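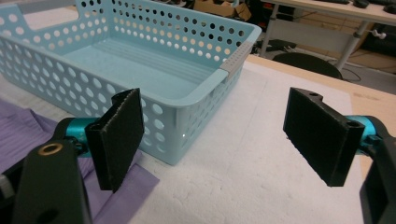 Page 2 of 6

Luvari bench, Thu 17 May. Finger service on the hand-held gripper. Posting this as a thread so I can find it again in September, when it comes round next.

The routine is the same every time. Pads first, then the teal joints, then the bushings in the bracket arms. Do them in another order and you end up taking the pads off twice.

Opened the fingers wide and left them there for the whole inspection. With the gap open you can get a light on both felt faces and compare them. A worn pad is a lot easier to spot next to its opposite number.

What I look for on the felt: bald patches near the edges, matting in the middle, and any corner where it has started to lift off the backing. A bit of fuzz is fine. Shiny is not fine.

If one pad needs changing I change the pair. A new pad against an old one grips off centre and thin plastic things twist as they come up. Spent most of a day at Gulness chasing that as a software fault.

New pads are cut from the Barta sheet, the thicker one. The thinner sheet looks identical in the drawer. Write on the bag, please.

Getting the old felt off: warm it, peel from one corner, slow. Then wipe the pad with alcohol and leave it alone for 20 minutes. If you stick the new piece down on a damp pad it will slide by the end of the week.

Joints next. Hold the bracket arm still and tip the pad by hand. It should move smoothly and stay square to the arm. Any click, take it apart and look for grit. No grease on these, it goes straight into the felt and you start again.

Someone asked last time if the pads are meant to tilt. Yes. They're meant to settle against whatever is being picked up. What you don't want is a pad that flops about when you turn the gripper over.

Bushings. The brass one sits in the round hole in the bracket arm. Push it with a thumbnail. If it turns freely in its hole it wants replacing, and the hole wants cleaning out before the new one goes in.

Bushings get logged at 3,000 cycles whether they feel loose or not. The log is the paper one on the Lutstead shelf, the spreadsheet is out of date and I've given up on it.

Screws: finger tight, then a small nip with the short driver. The long driver is how the last set of mounting holes got stretched.

Test pieces are the light blue basket and the purple cloth. The basket rim is hard and narrow, the cloth is soft and bunches up, so between them they cover most of what the pads have to cope with.

Rim test: close on the long side, lift, hold, lower. Then again at the handle cutout. Watch for the basket swinging round. A swing usually means the two pads aren't meeting flat.

Cloth test: pick from the middle of the heap, then from an edge. Check the felt afterwards for threads and pull them off with tweezers. Not a blade.

The white foam stays on the bench top for all of this. Replace it when it gets dented, a dent under the basket throws the rim height out.

Still to order: one Barta sheet, spare bushings, more small bags. Readings from the closing force check go in the next lot of posts.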